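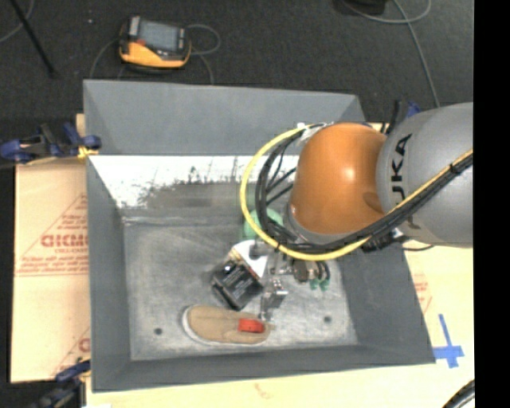
Bin-picking cell: gripper over the source bin, cable bundle looped around the wrist.

Cell maintenance FAQ

Applies to the Osska picking cell with the KUKA arm and the sloped metal bin. Last revised March 2, 2021. Maintained by Hooman Jalali.

How is the bin held in position?
By clamps on the rim. The bin has no fixed mounting, so the clamps are the only thing that keeps it from shifting when the fingers touch a wall. Check each clamp by hand at the start of a shift. If one can be turned without squeezing the handle, replace it.

What is the blue tape cross for?
It is the corner reference. When the bin goes back after cleaning, line up its corner with the cross before tightening any clamp. The tape is good enough for rough placement only. Run the bin calibration afterward in all cases.

When do I need to recalibrate the bin?
After the bin has been lifted, after a clamp has been replaced, and after any collision stop. The routine takes 13 minutes and touches off on the inside walls. Empty the bin first. The result is accepted if the residual is 2 mm or less. If it fails twice in a row, stop and check the gripper fingers for bending before you try again.

Can I replace the board under the bin?
Yes, with board of the same thickness. Printing on the board does not matter to the system, as the camera mask ignores everything outside the rim. A change in thickness does matter – it moves the bin floor up or down, and the minimum height in the pick program has to be set again.

The bin floor is scratched. Should it be replaced?
No. Scuffs and cloudy wear marks are normal and have no effect on picking. Replace the bin if a wall is dented or if an edge has a burr that can be felt through a glove. Do not polish the floor. A polished floor gives bright reflections and the depth image gets holes in it.

How should the cables at the wrist be routed?
In one wide loop around the orange joint housing, then back along the gray link. Keep the yellow cable and the black bundle on the same route. The wrap and tie near the top of the housing carry the load, so the connector should never be under tension. To check the loop:

Switch to T1 and jog the wrist to both ends of its working range.
Watch the loop at each end. It must not pull tight or hang below the gripper fingers.
If it pulls tight, open the tie, feed slack from the link side and close it again.
Return to the home position and repeat once.

The thinner black strands fan out at the joint. Is that a fault?
Not by itself. Tie them back if they can reach the fingers or the bin wall. Strands with worn insulation are to be replaced and not taped.

Which items can stay in the bin during a test?
Any item from the Tradumora test set. Use a mix of shapes, for example a shoe, a boxed item and some small pieces. Glossy black packaging is worth including because it shows lighting problems early. Take everything out before calibration.

The gripper closes but reports no object. What should I check?
Finger faces first, then finger alignment, then the sensor cable. Wipe the faces with a dry cloth. Close the fingers slowly without an object and look for a gap at the tips. If the gap is uneven, loosen the finger screws, realign and tighten again. Part 19 in the Mirzaei spares list is the finger pair. Always change both fingers together.

Where does the pendant go while I work on the bin?
Within reach and outside the arm's path, with its cable clear of the rim. It may be set on the floor for short jobs. Put it back on its hook before switching to automatic.

Why did the cell stop with a bin position error?
The last wall check did not match the stored position. Look for a loose clamp, then compare the bin corner with the tape cross. Do not clear the error and carry on without calibrating – the next low pick may drive the fingers into the floor.

Is this page valid for the Jostilham cell?
The cable and gripper answers are. The bin sections are not, as that cell uses a fixed tray.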